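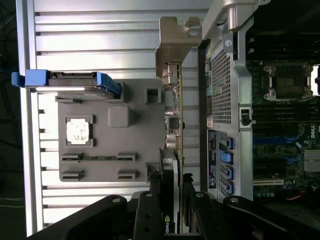 Graphics card between the fingers, Dell on its side to the right, gray tray underneath.

So, the budget. I promised a few of you I'd write up what this bench is costing me, and Ratih Chong has been bugging me since Tuesday, so here goes!

My original number was 3000, all in, not counting the arm (that came out of last year's money and I refuse to think about it). I figured the parts would be the expensive bit. Nope! Old workstations are cheap if you aren't picky, and a scruffy used graphics card is fine for practice. The money went into everything that holds stuff still.

The big line was the gripper and its fingers. Hiltano wanted 900 for a set with swappable plates, and I hemmed and hawed over that for weeks. Tornero had a cheaper one, but the bracket didn't match my wrist flange and the adapter ate most of the savings. I went with Hiltano. The plates have round holes in them, so I can bolt on new tips later without buying the whole thing again.

Then the fixture plate. I love this thing. There's a square pocket for the processor, long slots that look like memory stick holders, little corner tabs, all of it. Anselmo Gallardo drew it up for me and we're on version 9, I think? Budget for reprints, people. I had one print in my spreadsheet. One!

Stuff I forgot completely:
Thermal paste wipes (look at the top of that chip, yikes)
Spare drive caddies, the blue ones, up to 40 bucks if you buy them in a hurry
Somewhere to put the cables

Grand total as of last night: 2924. Under budget, barely, and that's with the light still on a wish list. Valcárcel quoted me for a nice diffuse panel and I'm putting it off until November.

Next up is a second tray, and whether I want the Fladolon tool changer. Ratih says yes. My bank account says ask again later.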